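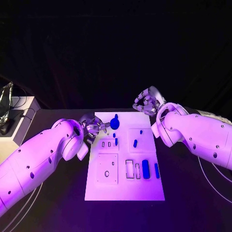 Kamil Baláž wrote to us after the last open day to ask why the robot was so slow, and whether his nephew, who is four, could have a go against it. The answer to the first part is that we like it slow. The answer to the second is yes, and bring a coat, it's cold in the hall.

## About Zavport

We are a small robotics firm that teaches two-armed machines to do fiddly jobs with their fingers. Blue pegs into a white board is the one most visitors remember. It looks like a toy, and we have stopped being offended when people say so. Anyone who has tried to get a robot hand to pick up a small peg will know why we are still at it.

We started in a rented unit with one arm and a kettle. The second arm came in November of our first year and the kettle has since been replaced.

## Open days

Twice a year we open the hall and run the board for anyone who turns up. Each session takes 30 people, which is as many as can stand at the rail without leaning on it. The lights go purple and the curtains stay drawn. Kamil thought this was showmanship. It partly is - our lighting man used to do theatre and we have never managed to talk him out of it.

The usual order of things:

- a short talk, with questions
- the peg board, both hands, some 50 minutes including the bits where we stop and mutter
- tea

We don't rehearse the board. If a peg goes on the floor it goes on the floor, and you will hear a certain amount of sighing from the desk. School groups tend to cheer at this point. Adults look at their shoes.

## What else we do

Munach is our software for planning how two arms share a table without hitting each other. Kamel is the training course that goes with it, named by a vote we should have supervised. Both are sold to workshops and colleges, and we'll come and set them up if you have a socket and somewhere to park.

## Coming to see us

Places are free but must be booked. Groups of more than ten, please ring first. Under-12s need an adult, and the adult also has to stay behind the rail.

Page last changed August 26, 2021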